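Jostura bench notebook, two-arm simulation
May 2024
Posted by the notebook keeper, Clurnley workshop

Picking up from where I left things in April, when I had promised everybody (mostly myself) that I'd stop fiddling with the lighting and get back to the question we set out to answer. Does the policy do better with the wrist views added, or is the wide view over the table enough for it? I've had a good long afternoon with the tray-and-bowl setup, a pot of tea beside me, and I think we're finally getting somewhere. 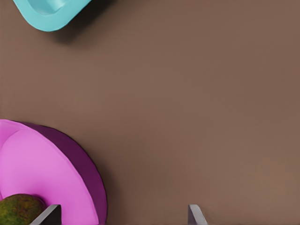
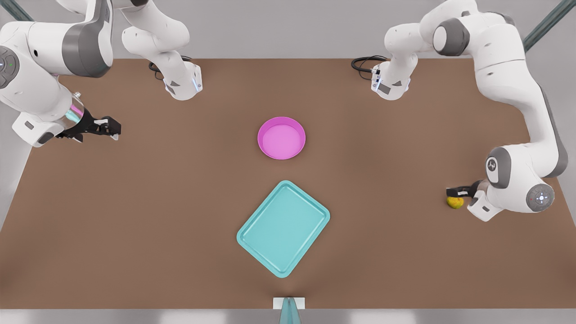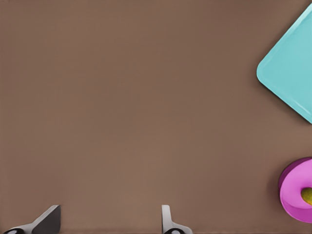
Tray and bowl setup, simulated. The middle one is the wide view with both arms; the other two are close views with the gripper fingers along the bottom edge.

So, the task is the one we call Hirel: pick up the fruit and put it in the pink bowl, with the teal tray there as the distractor. Either arm may do it, and I don't tell the policy which. The fruit's starting place is drawn fresh for every run, and so is the angle of the tray, which I like to see turned well off square as it is in the wide view.

I trained on 3000 scripted demonstrations and then ran 200 test episodes for each version, same seeds for both. Wide view only, the policy missed the grasp or dropped the fruit in 39 of them. With the wrist views added it was 2. I ran the whole thing again before writing that down, because I didn't trust it, and got the same answer (as I should have with fixed seeds, so that was more for my nerves than for science!).

Where the wide-only version goes wrong is nearly always the last little bit of the approach. It gets the arm over to the correct side of the table very nicely, comes down low, and then closes a touch early or a touch to one side. From up there the fruit is a small thing and a gripper right beside it hides a good part of what you'd want to know.

One worry. The close views often have the bowl or the tray running out of sight at the side, and I'd like to be sure the policy is using the wide view to place the fruit and hasn't learned some shortcut from the wrist. Plan is to blank each view in turn during the placing half only. The Lebrun config has a switch for that already, though it's set per episode at the moment and will need a small change.

Also to do: move the bowl about more. The tabletop is very plain and I suspect we're making life easy for ourselves there too.

Questions to the Jostura bench, Clurnley | © Jostura workshop notebooks | Back to top

Comments

benchtwo: Lovely result. Did you keep the episodes where it closed early? I'd like to look at finger height at the moment of closing.

notebook keeper: All kept, yes, in the Hirel folder with the seeds. Help yourself.

gradstudent_k: Could you try wrist views without the wide one as well? My guess is it can't find the bowl half the time.

notebook keeper: Good idea, I'll put it in with the blanking runs.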